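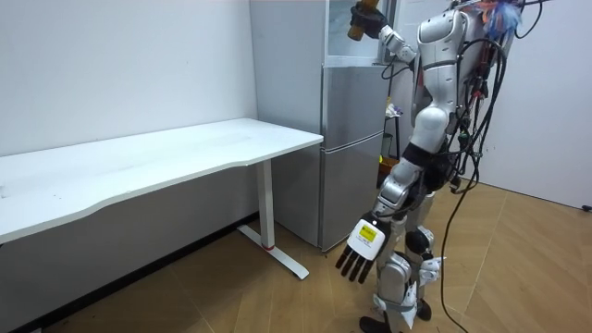

Wollormont Robotics Club
Minutes of the January general meeting

The meeting opened at 6:40 p.m., a little later than planned, as several of us were still finishing our sandwiches. Johannes Swanepoel chaired and Engelbert Baumgartner took these notes. We had 18 members present, which made for a cozy evening, and it was lovely to see so many of the new students back after the break.

The minutes of the previous meeting were read and approved, with one correction: the soldering evening was led by the second-year group, and they would like the credit they are due.

Humanoid project. The arms team gave a good long report on their work with reaching and holding. They would like to settle on one set of practice objects before moving on, so that results from one evening can be compared with results from the next. There was a friendly but rather lengthy discussion of whether the lifting routine or the walking routine should come first. Johannes reminded everyone that the Trendthorpe student challenge gives more points for handling than for walking, and after some more back and forth it was agreed to stay with the arms until the entry form goes in. The legs team took this very graciously and asked that it be noted they are ready whenever they are wanted.

Cables. Engelbert asked that whoever is nearest the robot during a run keep an eye on the cables behind it and call out before anyone walks past. Agreed by all.

Money. The Van der Merwe grant came to 3,000 dollars, and our estimate for the year is about 4,000, so we still have a gap to close. Ideas included a bake sale, a demonstration evening for parents, and a letter to Briratik asking if they would consider sponsoring us again. The letter was the favorite. Johannes will write it and pass it around for comments before it is mailed.

Entry for Trendthorpe. We may send 3 teams. Anyone who hopes to travel should tell Engelbert before the next meeting, and please do speak up even if you joined only recently!

Other business. The spare hex keys have gone missing again. Please check your bags and coat pockets.

The meeting closed at 8:15 p.m., with warm thanks to everyone who stayed to put the chairs away.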